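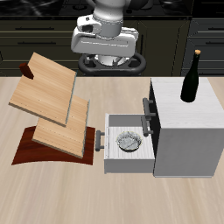
件名: Re: [昔のノート] 罫線の幅と、裏抜けしない紙の話

みなさん、こんばんは。いつも読むだけになりがちな私ですが、今回は黙っていられなくて出てきました。長くなりそうなので、お茶でも飲みながらどうぞ。

Alasdair Laing さん wrote:
> 祖父の机から出てきた学習帳ですが、表紙に Prukmont とあるだけで、
> 年代も販売元もわかりません。罫は青で、左に赤い縦線が1本。
> 万年筆で書いても裏にまったく抜けないので驚いています。
> どなたか、この Prukmont のノートをご存じないでしょうか。
> それから、いま買えるもので近い書き味の紙があれば教えてください。
> 日本語が変でしたらごめんなさい。

Laing さん、日本語ぜんぜん変じゃないです! むしろ私のほうがあやしい。

で、Prukmont ですが、持ってます。しかも2種類。叔母が文房具店をたたむときに、棚の残りを段ボールごともらってきたんです。ほとんどは黄ばんだ伝票とか、ゴムが溶けてくっついた消しゴムとかでしたが(あれは本当にひどかった)、底のほうに Prukmont の学習帳がひと束入っていました。1種類はたぶん Laing さんのと同じ、青い罫に赤い縦線のもの。もう1種類は罫が灰色で、縦線がありません。

紙はどちらも少しクリーム色がかっていて、指でなでるとほんのわずかにざらっとします。つるつるの紙だとペン先が逃げる感じがして苦手なので、私はこのざらつきがたまらなく好きです。青い罫のほうが気持ち厚くて、灰色のほうはめくるときにパリパリ音がします。夜中に書いていると家族に「なにをガサガサやってるの」と言われるやつです。

年代については、確かなことは言えません。ただ、青い罫のほうに挟まっていた納品書の切れ端に「Flostthorpe 工場」という判子が押してあって、灰色のほうの裏表紙にはその判の名前がないんですよね。だから途中で工場が変わったか、別のところに頼むようになったんじゃないかと想像しています。納品書の番号は 1,804 で、日付のところはちょうど破れていました。いちばん知りたいところが破れている、古い紙ってどうしてこうなんでしょう。

それと、前に Kulham という紙見本帳の話がこのリストに出ていましたよね? あれに Prukmont の筆記用紙が貼ってあったと書いていた方がいらしたと思うのですが、過去ログを探しても見つけられませんでした。私の探し方が悪いだけかもしれません。覚えのある方、もう一度書いてくださるとうれしいです。

さて、いま買えるもので近い紙はあるか、という話。

私がここ何年か使っているのは Sirko の便箋です。ノートじゃなくて便箋なんですけど、書き味だけならこれがいちばん近いと思います。500枚の束で買って、自分で綴じています。綴じるといっても、半分に切って、ダブルクリップでがっちりはさんで、背に木工用ボンドを塗るだけ。乾いたらもう一回塗って、上から製本テープを貼っておしまいです。最初のころはボンドをけちって、開いたとたんに真ん中からバラッと……。たっぷり塗ってください。はみ出したら拭けばいいんです。

インクは、ふだん使いの青黒なら裏抜けしませんでした。にじみもほとんどなし。ただ、赤系の濃い色だけは太字のペンで書くと裏にぽつぽつ出ます。Prukmont のほうは同じペン、同じインクで一度も出たことがないので、そこはやっぱりかなわないなあと思います。インクの乾きは Sirko のほうが遅いです。左利きの方はちょっと手が汚れるかも。

罫線の話もさせてください。件名が罫線なのに紙の話ばかりになってしまった。

青い罫の Prukmont を定規で測ってみたら、行の幅は約8ミリでした。いまのふつうのノートより広めで、字の大きい私にはちょうどいいんですが、細かい字を書く人には間のびして見えるかもしれません。自分で綴じるときに同じ幅にしたくて、下敷きに油性ペンで線を引いて、それを便箋の下に透かして使っています。Sirko の無地は案外よく透けるので、この方法でじゅうぶん書けます。罫が印刷されていないぶん、あとで読み返すとすっきりしていて気持ちがいいですよ。コピーしたときに線が写らないのも地味に助かります。

赤い縦線のほうは下敷きに引いていません。何のための線だったのか、ご存じの方いますか? 私は日付を書く欄だと思って使っていたのですが、叔母に聞いたら「先生が丸をつけるところじゃないの」と言われました。言われてみればそんな気もします。うちにある束は未使用なので、手がかりがなくて。Laing さん、おじいさまのノートに書き込みが残っていたら、左側に何が書いてあるか教えてください。算数の答えだったりしたら楽しいなあ。

ついでに保存のことも少しだけ。ひもで縛ったままだった束は、ひもの当たるところだけ茶色く跡がつきました。いまは薄い紙でくるんで、平らに寝かせて箱に入れています。乾燥剤を入れすぎたときは表紙が反ってしまったので、それ以来ひと袋だけにしています。ホチキスの針がさびている冊は、無理に抜かずにそのままです。一度ラジオペンチで抜こうとして、紙ごとちぎってしまって、しばらく立ち直れませんでした。

灰色の罫のほうは余分があるので、試し書きしてみたい方には少しお分けできます。ばらした紙になりますが、4枚ずつ封筒に入れてお送りしますね。青い罫のほうは数が少ないので、ごめんなさい、これは自分で抱えておきます(けち)。希望の方は、リストではなく私あてに直接メールをください。送り先と、使う予定のペンの太さも書いてもらえると、あとで感想を比べられてうれしいです。

Laing さんへ。もし表紙の写真を撮れたら、下のほうの小さい文字のところを大きめに写してもらえませんか。うちのはその部分がすり切れていて、数字の 859 しか読めないんです。品番なのか何なのか、ずっと気になっています。

ではでは、長文失礼しました。

昔のノート係(勝手に名乗っています)より

追伸 木工用ボンドは速乾タイプだと固くなりすぎて、開くときに背がパキッと割れます。ふつうのでどうぞ。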